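Dandby Workshop Gallery: Teaching by Hand and from Across the Room

Welcome, and thank you for stopping by our gallery page! We are a small shop that spends most of its days showing robot arms how to do the kind of handwork people do without thinking, and friends and customers are forever asking us what that looks like up close. So we have started putting our pictures up on this page, with a few words to go along with them (we do tend to run on a bit, so please feel free to skip ahead).

Most of what we teach, we teach by remote control. One of us sits at the Halen station, which is our name for the pair of hand controls on the long bench by the door, and moves both arms through the job from start to finish while the system records every motion. For simpler jobs we still like to take hold of an arm and guide it ourselves, the way you might guide a child's hand around a pencil. Both ways have their fans in the shop, and we have had some lively lunches over it.

The Chornovol project began in October and is all about soft, slippery, see-through things: bags, sleeves, wraps and sheets. We have recorded 1,333 demonstrations for it so far, and more than 147 of those were thrown out because the person at the controls (often the author of this page) got impatient and pulled too hard. Clear plastic is a wonderful teacher of patience. It folds where you don't want it to, it shines back at you under the lights, and half the time you are judging where it is by what you can make out through it. 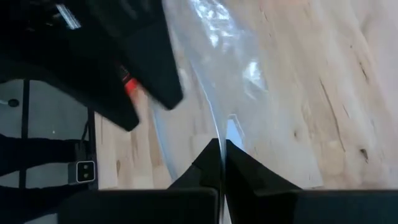

Clear plastic between two arms, as seen from the wrist. The folded edge is pinched between the fingertips at the bottom.

We are especially fond of the wrist view, and new operators usually come around to it after a session or so. From the chair you get the whole table and both arms, and that is a comfortable way to work for the big moves. When it comes time to close the fingers on a thin edge, though, you want to be right down there with them, and most of us find we have stopped looking at the wide view altogether. On a light wood tabletop the film nearly disappears except where a crease catches the light, so we teach people to look for the bright line of a fold and bring the fingers to that.

Working two arms at once takes some getting used to as well. Our habit is to let one hand settle before the other starts to travel, and to talk out loud while doing it, which makes for a rather chatty workshop. A good session for a beginner is 49 recordings with a long break in the middle. After that the shoulders get tight and it shows in the motions!

Everything on this page comes out of our own shop. The Skoltinen set, with the hand-guided work on jars and lids, will have its own gallery once we finish sorting through it, and we would love for you to come back and have a look.

Page last updated February 25, 2026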